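20th March

Day two of Porkov fingers versus Dosico fingers, all in the simulator, where nothing can be broken except my mood. Same shelf, same two arms, same little red cube. Shirin wants the wrist camera settled before the real ones get ordered. I want lunch.
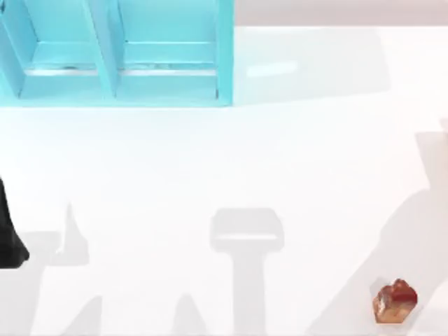
Ran 44 tries with each. The Dosico set won by three, which Shirin calls a trend and I call a rounding error with a purchase order attached. Changed the controller gain to 20 after that and both got worse, very fairly.

Tomorrow, the Porkov pads again, with more friction. Must remember to save the log this time.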